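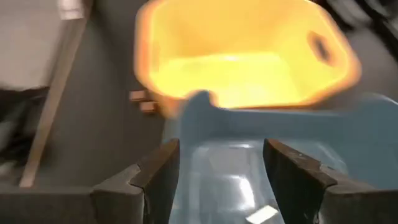
We rewrote our rules for robot arms sorting used batteries this spring. The old ones were copied from a general bin-picking sheet and mostly talked about fences. Posting the parts that changed, in case they help someone else writing theirs.

Rule one in the new version: every bin has a meaning before the arms get power. The meaning is written on the task sheet, with the bin color next to it. If the sheet says yellow is for cells that go on to testing, it stays that way until the end of the shift. Swapping mid-run means a stop and a new sheet.

Second rule: bins start with only what the sheet says is in them. We had a long argument about this in April. Grellham wanted leftovers allowed if they were logged. We tried that for 2 weeks and the logs were never right, so now a stray item in a bin is a stop.

Limits. No more than 8 loose cells on the tabletop at one time. The Liller sheet we started from had no limit at all. For single household cells that may be all right, but I'd still want a number on paper.
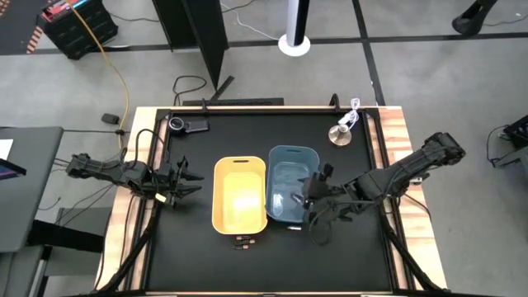

With two arms on one table, we also had to say who owns which bin. One arm per bin at a time, and the other holds back until the first has cleared the rim. This lives in the controller and on the sheet. If they disagree, the sheet wins and you don't run.

Cables get a line of their own now. Check slack at full reach, both arms, before the first pick. Anything on the floor that a person could step over gets moved or taped down.

Grip rules. Pick by the sides of the body, never with one finger on each terminal. Metal fingertips are out, even for a quick test. Start at the lowest force that holds the cell and write down what you used.
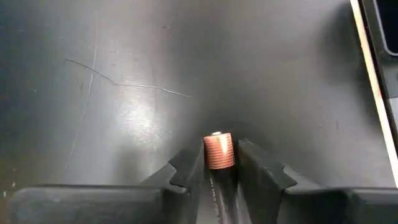
Dented, swollen or leaking cells are never a robot pick. A person with gloves takes them out before the run. If one shows up during a run, stop both arms first and then reach in – in that order, every time.

Dropped cells: one drop, set it aside and look at it. We don't return it to the run even if it looks fine. Skisico does return them after a voltage check, and I can see the case for it, but our table isn't set up for that.

Wipe-down and pad check every 500 picks. Polák asked why that number. It's around a day of work for us, so it falls at the end of a shift and people do it. Set yours by your own pace.

Last one is the sign-off. The sheet used to run to 5 pages and was getting initialed unread. It's now a single side. Version on the wall is dated May 2026 – if you have a copy from us without a date on it, throw it out and ask for the new one.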